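Why Does a Light Switch Click?

Go and flip a light switch. Click. Flip it back. Click. Now stop, before a grown-up asks what you think you're doing. (You may say it is homework.)

Most people flip switches all day and never wonder what is going on behind the little plastic lever. Let's be the sort of people who wonder.

Electricity is lazy and fussy

Electricity will only travel if it has a complete path to follow, out from the supply and all the way back again. That path is called a circuit, and it has to be a full loop. Leave a gap anywhere in it and the electricity stops everywhere in the loop at once, like a whole class refusing to move when one kid drops a shoe.

A lamp is one stop on the loop. Power comes along one wire, goes through the bulb, and heads back along another.
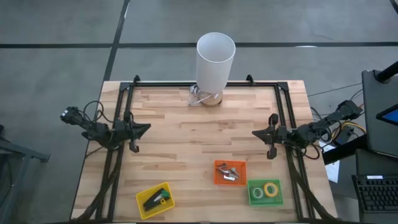 A table lamp on a wooden worktable.

So what is a switch? It is a gap that you can open and close whenever you like. Inside are two pieces of metal called contacts. When they touch, the loop is complete and the light comes on. When they are pulled apart, air gets in between, and air is very bad at carrying household electricity. Dark.

But why the click?

You could build a switch where the contacts drift together slowly, like two shy people at a dance. It would be a terrible switch. When contacts are nearly touching, electricity can jump across the tiny space as a spark, and sparks are hot. Do that often enough and the metal gets burned and pitted.

The answer is a spring. As you push the lever, the spring squashes up and stores your push. For a moment nothing much seems to happen. Then the lever passes the middle and the spring lets go all at once – snap! – and the contacts jump to their new place. The click you hear is the parts smacking to a stop.
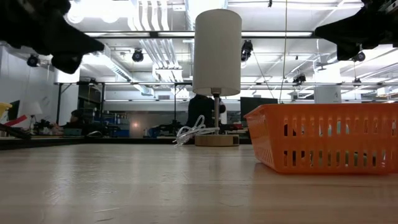 A switch can sit in the wall, on a cord, on a base or up beside the bulb, and it will do the same job in any of those places. What it can't do is help a lamp that isn't getting any power. Suppose you have a lamp with a fabric shade, and its white cord is still bundled up in loops beside the pole. Before you blame the switch, follow the cord and find out whether the plug has made it to the wall. King-fai Hsu, who fixes lamps in a shop called Tandside, says he once spent 17 minutes taking one apart before he thought of checking. He would like you to learn from this.

Some switches don't click at all. A touch lamp notices your finger with a small electronic circuit, and a dimmer with a knob may turn without a sound until it reaches off. They are clever, but much less fun to fiddle with.
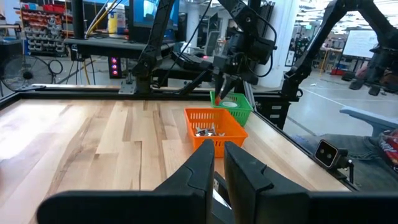
Then there are the old pull cords, which hang from the ceiling and make the loudest clunk of the lot. Umut Işık has one in his hallway from 1935. His cat has learned to work it, usually at 4 in the morning.

Try it yourself

Take a flashlight with a sliding or push switch and go somewhere quiet. Move the switch as slowly as you can. Can you feel the place where it stops resisting and jumps?

One rule, and it's a serious one: never open up a wall switch, a plug or a lamp. Household electricity can kill you. Stick with the flashlight.

Words to know

Circuit: a complete loop that electricity can travel around.
Contacts: the metal parts in a switch that touch or pull apart.
Spring: a bendy or squashy part that stores a push and gives it back.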